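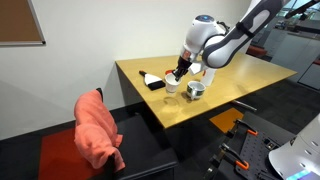
5. First fill and flushing

This section applies to the Agudelo Elance under-sink water filter, single and twin housing versions. Complete section 4 (Mounting and pipework) before starting. The tap supplied with the unit is referred to as the filter tap. The existing kitchen tap is referred to as the main tap.

Caution: Connect the unit to the cold supply only. Hot water will deform the cartridge seals and the warranty will not apply.

5.1 Preparing the cartridge

1. Wash your hands. Do not use scented soap.
2. Remove the cartridge from its sleeve. Leave the blue end cap in place until step 4.
3. Check that the O-ring is seated in its groove and is free of grit. If it is dry, apply a thin smear of the silicone grease supplied. Do not use petroleum jelly or cooking oil.
4. Remove the end cap. Push the cartridge into the head until it stops, then turn it clockwise to the mark.
5. Screw on the housing by hand. The spanner is for removal only.

Note: On the twin version, fit the sediment cartridge (white label) on the inlet side and the carbon cartridge (grey label) on the outlet side. If they are fitted the wrong way round the unit will still pass water, but the carbon cartridge will clog early.

5.2 Opening the supply

1. Place a dry sheet of kitchen paper under each joint.
2. Open the filter tap fully.
3. Open the isolating valve a quarter turn. Air will escape from the filter tap with some noise.
4. When the flow becomes steady, open the isolating valve fully.
5. Close the filter tap and wait 45 minutes.
6. Inspect the paper. Any damp patch indicates a leak at the joint above it. Close the isolating valve, open the filter tap to release the pressure, and remake the joint as described in 4.6.

Caution: Do not tighten a push-fit joint while it is under pressure.

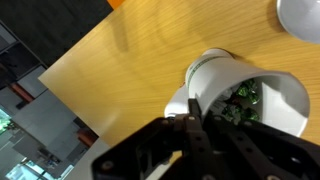 Flushing removes loose carbon dust and the preserving fluid used in storage. Run the filter tap directly into the sink at full flow for 14 minutes, then close it and let the unit stand for an hour. Open it again and collect a sample. Grey or cloudy water at this stage is normal. Use a heavy, straight-sided glass for the sample and stand it on a level surface, as a paper cup is easily tipped onto its side like the one shown and its white inner wall makes faint clouding hard to judge. If the sample is still grey, repeat the flush once. If it is grey after the second flush, see 9.2.

Cloudiness that clears from the bottom of the glass upwards is dissolved air. It is harmless and may continue for several days after a new cartridge is fitted.

5.3 Setting the flow

The flow restrictor is set at the factory for average mains pressure. Adjust it only if the flow is weak or if water splashes from the spout.

1. Close the isolating valve and release the pressure at the filter tap.
2. Pull off the rubber cover on the outlet side of the head.
3. Using the 2.5 mm key, turn the screw clockwise to reduce the flow or anticlockwise to increase it. Do not move it by more than half a turn at a time.
4. Refit the cover, open the isolating valve and test.
5. Repeat as necessary.

A lower flow gives longer contact with the carbon and a better result where the supply tastes strongly of chlorine.

5.4 Drawing and keeping filtered water

Filtered water contains less chlorine than mains water and should be treated as a fresh food. Keep it covered in the refrigerator and use it the same day. Wash bottles and their caps daily, including the thread. Do not leave filtered water standing in an open container overnight.

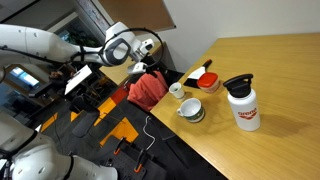 Fig. 7. Screw-cap bottle, mug and small cup.

If the filter tap has not been used for two days, run it for one minute before drinking. After an absence of 13 days or more, repeat the full flush in 5.2. After an absence of a month or more, fit a new cartridge.

5.5 Resetting the counter

The counter on the head records the volume passed and must be reset by hand each time a cartridge is changed. Cartridge life is 2000 litres or six months, whichever comes first.

1. Press and hold the drop symbol until the display flashes.
2. Release it, then press it once within three seconds.
3. Check that the display reads 0000.
4. Write the date of fitting on the label inside the cupboard door, with the month in words. A cartridge fitted in May, for example, is due for replacement in November.

Note: Removing the counter battery does not reset the volume. The last reading is kept in memory.
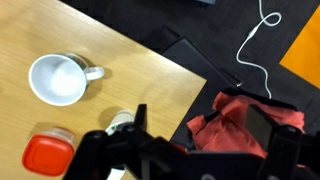
5.6 Parts and enquiries

Replacement cartridges, O-rings and restrictor covers are available from Rerkwood, Mornthorpe. Quote the serial number from the underside of the head. Trade enquiries should be addressed to Ermira Tomić. Faults found during flushing should be reported before the unit is dismantled.

Section 5 revised 9 February 2020. Replaces all earlier issues.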